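Dropped stock and the night shift at Dalcombe

Marina Drakos has run the dry goods section at the Dalcombe wholesale store for long enough to remember when restocking was done entirely by hand. The store now has a two-armed robot on its lower shelves, supplied by Beltelik and in use since October. She agreed to talk about what it does, what it does badly, and how the work of the night shift has been rearranged.

The task it was given is narrow. It picks up packets that have ended up on the floor, returns them to the bottom level, and straightens what is already there. "It was the job people complained about most," Drakos says. "You are on your knees for half the shift. So when we were asked where to begin, the staff chose it and I passed the answer on."

The choice caused difficulties for the supplier. Nektarios Kourkoulas, the Beltelik engineer assigned to the site, would have preferred to start with cartons on a table at a fixed height. Packets on a floor lie at any angle, and most of the range is wrapped in film or sold in soft bags. A stiff box can be gripped across its narrow side with a set force. A bag of pasta shifts inside its wrapper as the fingers close.

"A spaghetti box is close to the best case," Kourkoulas says. "It is long, it has straight sides, and the fingers can come down on either side of it. The film is the part I worry about. If it is slack, the box can turn in the grip."

He keeps settings for each type of packet, and the list has grown with the range. Changes of packaging are a regular source of trouble, and the buying office was not at first in the habit of telling him about them. It now sends him a note when a supplier alters a wrapper.

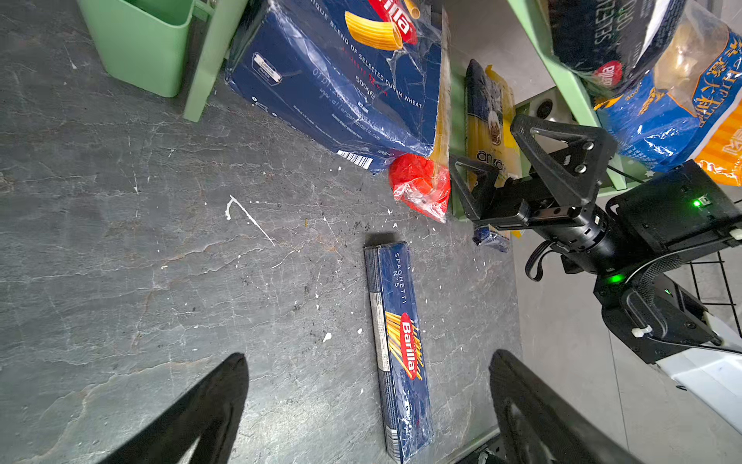

Hours and duties

Drakos is careful on the question of jobs. The night shift had three people on the section before the robot was installed and has two now. The third, Consuelo Cusi, moved to goods-in at the same rate of pay. Cusi describes the move as acceptable. "I asked for it in writing that the rate would stay, and I got it in writing. My back is better. I do miss the section, because I knew where everything was."

For the two who remain, the main change is in the order of work. Previously each person cleared an aisle from end to end. The robot is slower than a person, so it is started first on the bottom level while the staff fill the upper shelves in another aisle. They then come back to deal with what it has left: split bags, sheets of loose film, and anything it has tried to lift and given up on.

Kosmas Kyriakidis, who works both ends of that routine, has mixed feelings about it. "You used to finish an aisle and it was finished. Now you finish it twice. The second time is short, but you have to go back and look." He also sweeps more than he did. Crumbs and flakes on the floor can be mistaken for the corner of a packet, and a floor brush has been added to the start-of-shift list.

Who answers for a fault

Responsibility took longer to settle than the technical work. In the first weeks, staff were unsure whether they were allowed to stop the machine, and some waited for a supervisor. Seren Parry, the union representative, asked for a written rule. It now says that anyone on the section may stop the robot at any time without giving a reason, and that stoppages are not recorded against a person's name.

Parry is still pressing on training. The staff were given 2 hours, most of it on safety. "They can stop it and restart it," she says. "They can't say why it dropped something, and they are the ones standing next to it when it does. I want them to be able to read the fault list."

Kourkoulas does not object. The fault list was written for engineers, and he is preparing a shorter one in plain terms, with 63 entries in the current draft. Drakos has asked him to cut it further before it goes on the wall.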